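4.3 What went wrong with the finger pads

I want to spend a bit of time on the pads, because they cost us more data than anything else in the study and I'd rather you didn't repeat it. The plan for the basket task was simple enough. An operator picks up the hand-held gripper, comes in over the table, closes on the basket or on something in it, and lets go. We recorded 400 of these with the same tool the Ala policy would later be trained on, so whatever the fingers did in our hands, the robot would learn to expect. Each finger has a dark, grippy pad on its inner face. We'd put those on in January and then more or less forgot about them (my fault, I wrote the checklist and they weren't on it).

Marisol Strickland was the first to say something felt off. She was doing most of the basket runs by then, and she told me the tool was "sticky on the way out" – she'd open the fingers and the basket would come along for the ride a little before dropping back. I put it down to the weave. It's a thick, ropy thing with deep gaps between the strands, and I figured anything would catch on it now and then.

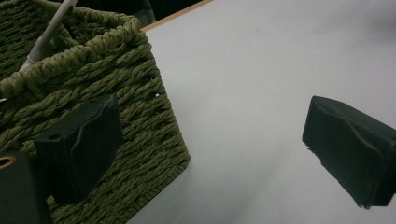

So we kept going, and I labeled those runs as good releases as long as the basket ended up where it should. That was a bad call. When Aurelia Fuchs went back through the recordings she found 112 runs where the basket moved after the fingers had started to open, and hardly any of them came from the early part of the set. Whatever was happening had been getting worse while we worked, and I had been marking it down as normal behavior.

The second half of the problem showed up on the arm. We trained on the full set, moved over to the bench at Brumenbridge, and ran 40 trials with fresh pads on the robot's own fingers. The policy had picked up a funny little wiggle at release, a short sideways tug with the fingers half open. I'm pretty sure that's our operators shaking the basket free, copied faithfully. With fresh pads there was nothing to shake free from, and in 9 of the 40 trials the tug knocked the basket far enough that we hit the stop button. No damage and no one near it, but the Astden safety notes we work under count any unplanned contact push as a fault, and I think they're right to.
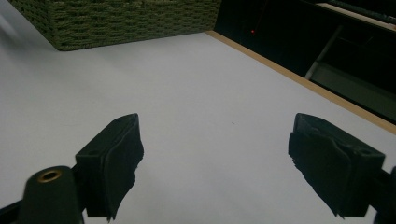
Figure 6. The hand-held gripper open at the table with the green basket behind. The pads on both fingers are crumpled, with ragged lower edges.

Looking at the pads now it seems obvious, but you don't look at them much while you're collecting. Your eyes are on the basket. The wrist camera was staring at them the whole time, of course, and we could have pulled a single picture out of each session and compared it with the one before.

I should be careful about how much I claim here. We didn't run a clean test with worn pads against new ones on the same day with the same operator, so I can't split the blame between the pads, the weave and plain tired hands. Marisol thinks tired hands matter more than I do. What we did do was drop the 112 runs and retrain, and we come back to that model in Section 5 along with the Schwaiger baseline.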